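Drerari fan archive moves to new server, asks members to re-register

The Drerari fan archive, which holds translations, concert reports and discography notes for the Japanese rock band Clernine, will be moved to a new server during November 2003. The site will be read-only while the files are copied. Members will need to register again before they can post, and all existing translations will be checked for a named translator before they go back up.

Ville Räsänen, who has run the archive from its start, posted the notice on the front page. It gives the order of work and a short set of rules on the reuse of material. The old host has capped free accounts at 500 megabytes, and the archive passed that limit when the scanned tour programs were added.

Pages affected

The archive has 1,792 pages. Most are lyric sheets and song notes. Another 343 are translated interviews, taken from magazines and from the band's own newsletter, and these will take the longest to move. Many were typed up by members in the early years of the site and saved in three different Japanese text encodings. Some show up as rows of question marks in current browsers.

Räsänen has written a script that reads each file, guesses the encoding and saves a converted copy. Files the script can't settle are set aside and opened by hand. A test run on the newsletter section left 98 files in that group. Nearly all had been saved twice in different programs, so that the first half of the page is in one encoding and the rest in another.

The Plekutent mirror, which carries a copy of the lyric section only, will stay online for the whole period. It was last updated before the band's most recent single and doesn't include the B-side. Links to the mirror will be placed on the old front page. The mirror has no search function, and songs are listed by album in release order.

Credit and copying

The second part of the notice deals with translations that have been copied to other sites. Clernine lyrics in English turn up on several general lyric sites, often with the translator's name removed and in some cases with another name put in. The archive's older pages carried the credit in a footer, which was lost whenever someone copied the text block alone.

On the new server the credit line will sit between the title and the first verse. Each page will also carry the date of the last revision. Räsänen writes that this won't stop copying, but it will make it easier to show which version came first. Translators who want their work taken down can ask for that before the move and the page will be left out.

Four of the lyric translations have no known translator. They arrived by email in the site's first year from addresses that no longer work. These will be held back until someone claims them or a member offers a new version. The titles are listed at the bottom of the notice.

Members are also asked not to post full scans of lyric booklets. Short quotes from the liner notes are allowed where they help explain a reading, as with the disputed second verse of "Matoušek", where the sung line differs from the printed one. The archive follows the printed text and gives the sung version in a note.

The message board

The message board won't be moved. Its software stores posts in a format the new server doesn't support, and a converter tried on a sample of threads lost the order of replies. The board will be locked and kept as plain pages that can be read and searched but not answered.

A new board will open on the same day as the archive. It will have separate sections for news, translation questions, trading and general talk. The trading section is limited to official releases and printed goods. Offers of audience recordings will be removed, as they were on the old board.

User names aren't carried over. Anyone who wants to keep a name should register in the first week, after which unused names are open to all. Passwords were stored without encryption on the old board, and the notice recommends picking a new one.
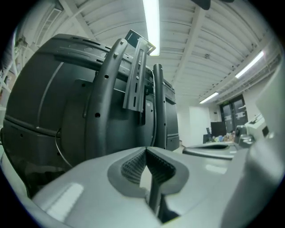 What members need to do

Translators should check the contributor list and send any corrections to the name they want shown. Corrections should include the page title and the old address of the page. Requests sent through the old board's private messages will be missed once it is locked, so email is preferred.

People who run their own fan pages should update links once the new addresses are posted. The old addresses will forward to the front page only, and won't lead to the matching article. A plain text table of old and new addresses will be available for download.

Concert reports for the current tour can still be sent in. They will be queued and posted in date order when the archive reopens. Set lists should use the Japanese titles, with English in brackets where an official English title exists — fan translations of titles are kept on the song pages and aren't used in set lists.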